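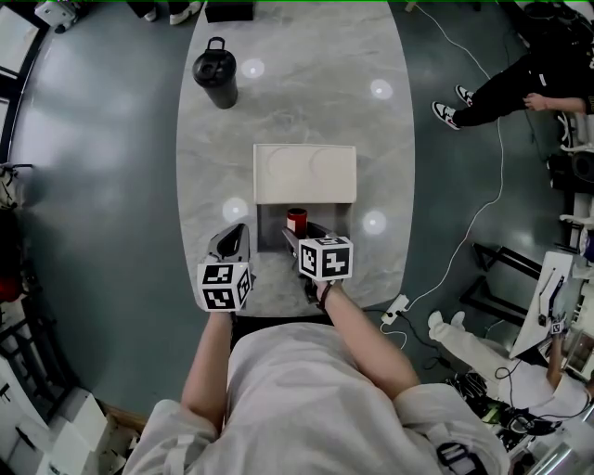 Table with red cup, tray and tumbler.

Unit 6: Celebrity candidates and name recognition
Handout, revised 6/15/24

6.1 Scope

This unit deals with people who stand for office after a career in film, television, music or sport. It leaves out party officials who become well known while in office. The main question is how far fame gained elsewhere can be turned into votes, and at which stage of a campaign it matters most.

6.2 Terms

Name recognition: the share of voters who say they have heard of a candidate. It is measured before any question on voting intention.

Favourability: the share who hold a good opinion, taken only from those who recognise the name.

Transfer: the part of a candidate's fame that becomes support. A candidate can have high recognition and low transfer. Comic actors are often placed in this group, although the evidence is thin.

Testing the water: public remarks about standing, made without filing papers. Interviews given to promote a film or series are a common setting. Such remarks cost little and can be withdrawn.

6.3 The Rornport case

Rornport is a coastal seat with one member. The sitting member stepped down in December and a television actor entered the race against 2 local councillors. The Meder survey asked the same questions in three waves.

Wave one: the actor led on recognition by a wide margin. Most of those who knew the name could not give a single policy.
Wave two: the lead in voting intention fell by 16 points after the first debate.
Wave three: the gap closed again among voters under thirty, and stayed open among older voters.

Note that the drop in wave two came from voters who had named the actor as a first choice but had rated their own interest in politics as low. Favourability hardly moved. The two measures should be plotted separately.

6.4 Two accounts

The Rakton model treats fame as a saving in campaign costs. An unknown candidate must pay to be known; a famous one starts with that work done. On this view the advantage is largest early on and shrinks as rivals spend.

The Jibrin model treats fame as a fixed image. Voters carry over traits from roles, so a long run as a villain or a fool has a price. It explains wave two better than wave one – students should be able to say why.

6.5 Before the seminar

Read sections 2 and 3 of the course reader. Bring one printed interview in which a performer hints at standing, and mark each sentence as a firm statement, a condition or a denial. Written answers to 6.4 should not exceed one side.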